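Notebook entry 7/29/19
Furnished room, second floor, Siretti building
Entered by R. Villalba. Copy to Man-lok Liao.

Purpose of entry: to record the current arrangement of the room, the state of the textiles, and the tableware and fruit settings, so that the same conditions can be set up again in August.

The room was returned to its seating arrangement this morning after the floor was vacuumed. The low table was moved back to its place in front of the floor pad and the cloth was laid over it. The Proltance shelving order has not arrived, and the existing bookshelf remains in use until it does. Books that had been stored in the hallway carton have been shelved again. Magazines and loose papers were kept on the lower level and were not sorted. Man-lok Liao has asked that they be left alone until he has gone through them for the back issues he needs.

Tableware. The ceramic plates were withdrawn last week after two were found to be chipped. Paper plates are to be used for all fruit settings until replacements are approved. The stock on hand is one sleeve of 70, opened today. The plates with the scalloped rim are preferred over the flat ones, as small round fruit tends to roll off a flat plate when the table is bumped.

Fruit. Purchased from the Fang market on the corner, in small quantities, and rinsed before use. Small pieces only. Cherry tomatoes are entered under fruit in this notebook, as agreed with Renato Villalba's predecessor, and the practice is continued for consistency with earlier pages. The small orange citrus should be entered simply as "small citrus" unless the label has been kept. The label was not kept today.

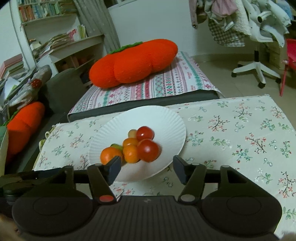 SOFT FURNISHINGS AND TABLE LINEN

Tablecloth: cream, printed with small floral sprigs in pink, red and green. Retained as the standard cloth. It is to be washed cold and ironed on the reverse. The plain spare cloth in the closet is shorter and does not hang evenly on this table.

Floor pad: dark grey, placed on the floor beyond the low table. The white cover with pink and teal bands is to stay on the pad at all times. When the cover is changed, the bands should be pulled straight before anything is placed on top.

Persimmon pillows: orange plush, with the green felt leaf top. One is kept on the covered pad and one against the sofa. They are surface wash only. The filling in this type settles with use - both should be shaken out at the end of each week and turned so that the leaf faces up. The Tratico catalog lists a smaller size, which was considered and declined.

Sofa: dark grey. The grey patterned cloth with the small round reddish button ornament is kept on the sofa. It should not go in the machine until the button has been checked. M. Liao reports that a similar ornament came off in the wash at the previous site.

Bookshelf: white, upper shelf in full use. The low open cabinet beneath it also holds items and has not been inventoried. This should be done before the August session, and the list attached to this page.

Purchases. Request submitted for one spare tablecloth of the same print, 18 napkins, and a second sleeve of paper plates. The cloth is the priority. If the print has been discontinued, a cream cloth with a pattern of similar scale is acceptable, subject to M. Liao's review.

Open items
Confirm delivery date with Proltance.
Inventory the low cabinet.
Return the hallway carton to storage, Room 101.
Discard cut or soft fruit at the end of the day. Whole citrus may be kept in the refrigerator overnight.

R.V.

Added later, same day: M. Liao has read the above and agrees with the linen notes. He prefers that the floor pad be measured again before a second cover is ordered - the figure on the old page does not state whether it includes the seam.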